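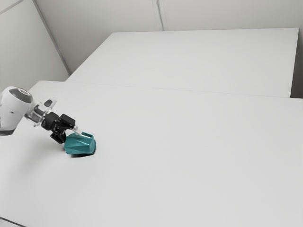

Mug handle grasp in sim – contact settings and the pre-grasp offset

January, continued from the previous entry. Planner branch is Mwangi's, controller unchanged. Started 10:40.

Aim for the day: find out why the handle grasp on the teal mug fails in sim when the planner reports a valid pose. The body grasp is fine and I have left it alone.

Setup
Scene is the two-table room with nothing loaded except the arm and the mug. Random clutter off, lighting fixed. Physics step left at the default. Seed 1235 for everything below unless noted. Mug pose read straight from the simulator, so perception is out of the loop for now.

What the log shows
The approach is clean. Joint tracking error stays small up to the last waypoint, then the wrist torque estimate jumps before the close command is sent. So something touches early. Replayed the run and stopped it with the finger at the handle and the mug still standing on the table. From this viewpoint the lower part of the gripper body covers the upper left side of the mug, so I could not judge clearance by eye. Dumped the contact pairs instead.

Contact pairs at that step:
finger tip / mug hull
finger tip / mug hull (second point, same pair)
mug / table

No pair against the handle at all. The collision mesh for the mug is a single convex hull, which fills the handle loop in. The render mesh has the hole and the physics does not. The finger is being asked to enter a space that the solver treats as solid.

The planner did not complain because it uses its own copy of the mug, decomposed, with the loop open. Two meshes for one object, exported at different times. Comfort thinks the hull came in with the Santoso asset import, where convex is the default if no decomposition file is found. Checked the importer: she is right, and it only prints a warning at debug level.

Changes
1. Pointed the simulator at the planner's decomposed mesh. 8 convex pieces, 3 of them in the handle.
2. Raised the importer message from debug to warning.
3. Added a check at scene load that compares the collision mesh hash in the planner and the simulator. It stops the run if they differ. Mostafa wants this as a flag; for now it is always on.

After the change
The early torque jump is gone. The finger passes into the loop and the close command goes out at the expected waypoint. New problem: on closing, the mug yaws before the grip settles. Contact stiffness on the finger pads was tuned against the old hull and is probably too high for the thin handle pieces. Tried 900 in place of the old value. Less yaw, but the pad now sinks into the handle by more than I would like. Did not tune further.

Also tried moving the pre-grasp offset back along the approach axis. No effect on the yaw. Reverted.

Side note on the viewer: the finger and one of the arm links draw partly transparent, and it is easy to take that for the collision debug overlay. It is only the material. I spent longer on this than I should have. To see the real collision shapes, use the overlay toggle in the Luteck panel, and toggle it after the scene has loaded – before that it silently does nothing.

Open
– Pad stiffness against handle thickness. Needs a proper sweep, with damping varied at the same time.
– Aisyah's earlier handle results were run on the hull mesh. They should be marked in the results table and rerun before anyone compares against them.
– Other imported objects with loops or openings: basket, jug, scissors. Run the hash check over the full set.
– Put the estimated mug pose back in. The clearance inside the loop is small and I expect pose error to dominate once the contact problem is out of the way.
– Ask Suryani whether the Stondlow scenes use the same importer.

Stopped 16:15. Changes pushed to the mesh-check branch, not merged. Logs are in the shared folder under the seed number, with the contact dumps from before and after the mesh swap. The replay from before the swap needs the old asset cache, so do not clear it yet.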